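Clonico bench arm with parallel gripper: review after seven months of kitting
Saturday, June 29, 2019
Reviewed by Gregor MacBrayne, workshop supervisor, Flodcombe

We make and repair control panels for pumps and small conveyors. A good part of the work is kitting, which means collecting the small parts for each job and laying them out before an assembler starts. Until November this was done by hand by whoever was on the early shift. We then bought a Clonico arm through Grarach, our usual supplier, and it has been on the kitting bench ever since.

Setting up took six days, against the two in the quotation. Most of that went on the bench itself. Our old top was shiny and the wrist camera kept losing small parts in the glare, so we changed it for a matt one. The fitter from Grarach was patient and knew the machine well, but the printed manual is poor. The chapter on gripper fingers refers to a menu that was removed in an earlier version of the software.

The gripper has two flat fingers and comes with one spare pair. They are good on anything with straight sides. Pushbutton boxes, terminal blocks and relays are picked up cleanly nearly every time. Round parts are harder. A capacitor lying on its side can roll when the first finger touches it, and then the arm has to back off, look again and have another go. Slowing the approach helped more than anything else we tried.

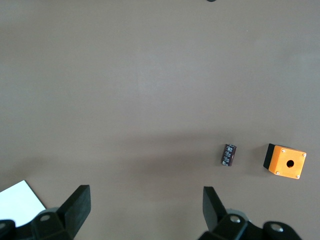 Speed is fair. On a good shift it will do 73 kits, which is slightly fewer than a quick person manages, but it keeps the same pace after lunch. In May we put 1,435 kits through it. The errors we found were mostly parts put down in the wrong tray – easy to spot and easy to put right.

The change for the staff has been larger than I expected, and mixed. Three people used to share the early kitting. Two of them now do wiring and testing, which pays a higher grade, and both have said they would not go back. The third liked kitting. She could talk while she did it and she knew every drawer in the stores. She now looks after the arm, loads the parts and clears the stoppages, and she finds it a lonelier job. We have moved her bench nearer to the testers, which has helped a bit. No jobs were lost, and we put that in writing before the arm was ordered. I would advise anyone else to do the same.

Running costs are low so far. We set aside £900 for the first year and have spent less than half of it, nearly all on finger pads. We also looked at the Csonka arm, which has a better screen but needed a guard fence we had no room for.

I would buy the Clonico again for boxes and blocks. If most of your parts are round, ask for a trial with your own stock first, and ask for the newer manual – Grarach had one and only sent it when we rang.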